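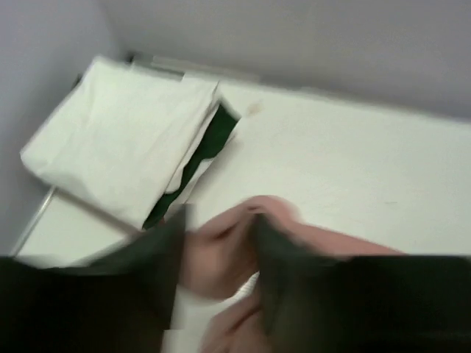

White cloth, folded and stacked on a white tabletop.

My grandmother ironed her pillowcases, and for most of my life I thought this was the silliest thing a busy woman could do with a Friday evening. Then I moved to Stindville, a town of 1,810 people with one good bakery and a great many clotheslines, and I began to see what she was up to.

Folks in Stindville care about their linen. They talk about it the way other towns talk about football – who has the old heavy sheets, who let theirs go gray, who is still using a tablecloth that came over on a boat. When I rented my first place on Tiongson Street, the neighbor across the way brought me a loaf of bread wrapped in a dish towel, and it took me a whole week to understand that the bread was mine to keep and the towel was very much not.

That neighbor was Lies Vanhove, and she has become my teacher in these matters. She learned to fold from an aunt who ran a boarding house with 12 beds, and she still folds in thirds, never in half, so the crease doesn't land in the same spot as everyone else's (her words, and I have never gotten to the bottom of them). She owns four sets of sheets and thinks that is one too many. They go into the closet at the bottom of the pile and come out at the top, so each set gets a rest.

I asked her once about bleach, and she made a face I won't forget. Sunshine is what she uses, even in November, when the sheets come in stiff as cardboard and have to be coaxed over the backs of the kitchen chairs.

Jerome Lacson, two doors down, is of the other school entirely. He rolls everything, towels and napkins and all, and stuffs it into baskets under the stairs, and I must say his house always smells wonderful. He and Lies have been arguing about it over the fence for years, mostly while helping each other bring the wash in before the rain.

I still fold in half, I'm afraid. But last week I got out the iron and did two pillowcases, and slept very well.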